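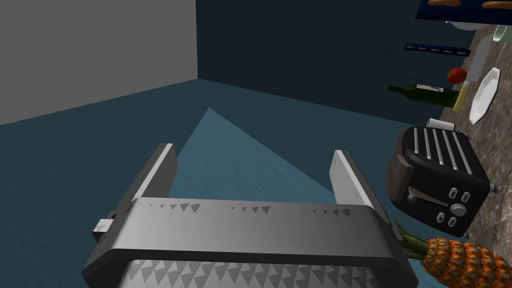 Wrist view, kitchen counter world, gripper open and empty. Camera roll not yet corrected.

Pre-run checklist, simulated kitchen, with my comments
Project: Remulura pick-and-place stack
Filled in by: Dirk De Haan
Date: 21/04/2022
Build: Karkwood branch, planner and perception both from head

Marks are OK, FIX or N/A. I've put my notes under each line like last time, so skip them if you only want the marks.

SECTION A — SIMULATOR AND SCENE

A1. World loads without missing meshes: OK
Everything came up on the first try. Pineapple, toaster, bottle, knife, the lot.

A2. Counter objects at rest before the arm moves: OK
I let physics settle for 2000 steps and then compared poses. Nothing crept. The cup behind the toaster used to drift when the step size was bigger, so please leave the step size alone!

A3. Lighting and shadows acceptable for perception: FIX
There are little jagged triangles along the crossbar of the gripper and more of them on the recessed part under it. Shadow bias, I'm pretty sure. It doesn't bother the planner one bit, but the segmenter loves an edge and I don't want it learning those. Jansen ticket is open.

A4. Random seed written to the log: OK

SECTION B — CAMERA AND FRAMES

B1. Wrist camera publishing: OK

B2. Camera orientation matches the config: FIX
Counter runs up the right side, nearly vertical, and all the tops point left. The transform tree knows about the roll, so grasp poses still land where they should (I checked the toaster and the bottle by hand). The trouble is the detector, which gets the raw picture and was trained on upright ones. Either rotate before inference or retrain. I vote rotate — it's one line in the preprocessing node.

B3. Self-mask covers both fingers and the crossbar: FIX
Fingers, yes. Crossbar, yes. The small light-gray block on the left and the dark bracket on the right, no. The bracket is the one to worry about, as it overlaps the pineapple leaves in this view and the mask edge goes all mushy there. I'd grow the mask by 3 pixels and add both bits to the gripper model.

B4. Depth and color time stamps agree: OK
Worst gap I saw was 17 ms. Fine for a scene where nothing but the arm moves.

SECTION C — PERCEPTION

C1. Large objects detected: OK
Toaster came in at 76 percent, sideways and all, which I was happy with. I'd still like to see it again after B2.

C2. Partly visible objects handled properly: FIX
The pineapple runs out of view at the corner and so does the mint-green cup. Both got full-size bounding volumes anyway, centered on the visible part, and that puts them in the wrong spot. Anything touching the image border should be tagged partial and kept out of the grasp list until the camera has had a better look.

C3. Sharp objects flagged no-grasp: OK
Knife is flagged, blade and handle as one body. Somebody asked if we could allow handle grasps. Not on this checklist, sorry. We'd need a separate keep-out volume for the blade first, and the round red fruit sits right up by where the handle meets the blade, so it's a bad place to try it out.

C4. Class labels sensible: FIX
That red fruit flips between apple and tomato. I can't blame it, I'm not sure myself. Grasp width is the same for either class in our table, so I'm calling it low priority.

SECTION D — PLANNING AND CONTROL

D1. Gripper starts open with nothing held: OK
State estimator and picture agree.

D2. Joint limits and speed caps loaded: OK
Posmont limits file, the newer one. If you still have the December copy on your machine, delete it. It has the old wrist limits and the planner will happily accept them.

D3. Collision margins around the counter: OK
Default margin everywhere, double around the plate and the bottle. The planner gets slower near the bottle but it does find a path.

D4. Stop command works in mid-motion: OK
Tried from the console and from the script. Both stopped the arm and both left a clean entry in the log. I'd like this one done every single time, even for a five-minute run, and yes I know it's boring.

D5. Planner timeout set and handled: FIX
Set, yes. Handled, sort of: after a timeout the task node retries with the same seed and gets the same answer. Needs a fresh seed or a small nudge to the start pose.

SECTION E — SIGN-OFF

Cleared for sim runs: yes, toaster and bottle targets only
Cleared for transfer to the real arm: no, B2, B3 and C2 have to be closed first
Recheck: whoever merges the B2 fix, please rerun all of B and C and put your marks next to mine. Leave my comments in, I use them to compare.

D. De Haan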